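VAT on a conversion: which rate on the fit-out?

Tuesday, November 17, 2020

tidow_lets
Converting an old shop in Lunton into a single flat. Contractor quotes 5 per cent on labour and materials, but wants 20 on carpets and the cooker. Is the split correct? Invoice is due in 10 days. 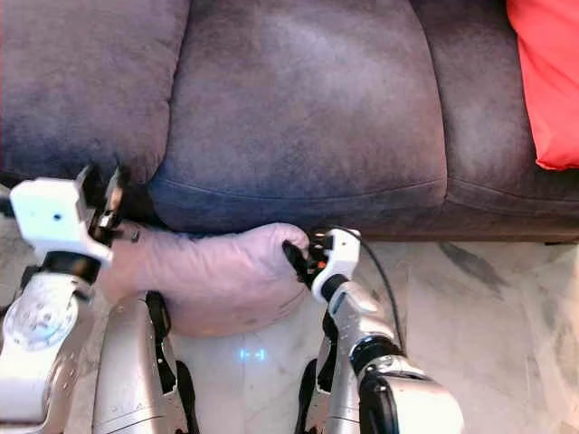
Reply 1
kudo37
Split is correct. The reduced rate covers the conversion work and building materials. Carpets and most appliances are standard rated even when the same firm fits them. 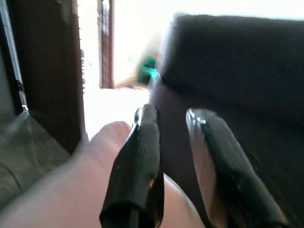 Reply 2
wullel
Disagree in part. If it was never a dwelling, look at zero rating on the first sale. You may then reclaim input tax on the works, and the 5 per cent becomes a cash flow matter only.

Reply 3
kudo37
Only on a sale or a long lease. The user name suggests letting, and letting is exempt — no recovery on the works.

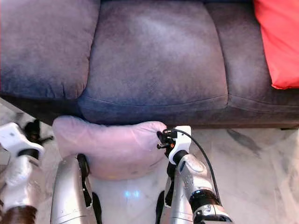
A short let as holiday accommodation is treated differently again, so the intended use should be settled before the invoice is raised.

Reply 4
tidow_lets
Letting, 12 month tenancies. I had budgeted to reclaim the lot. Stone flooring is on the same quote, at 5. 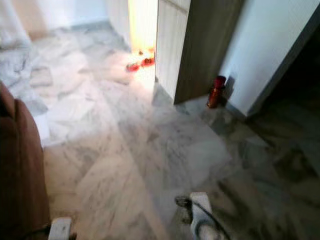 Marble floor tiles

Reply 5
wullel
Tiles are building materials, so 5 is right. I still would not rule out selling. Run both sets of figures before April.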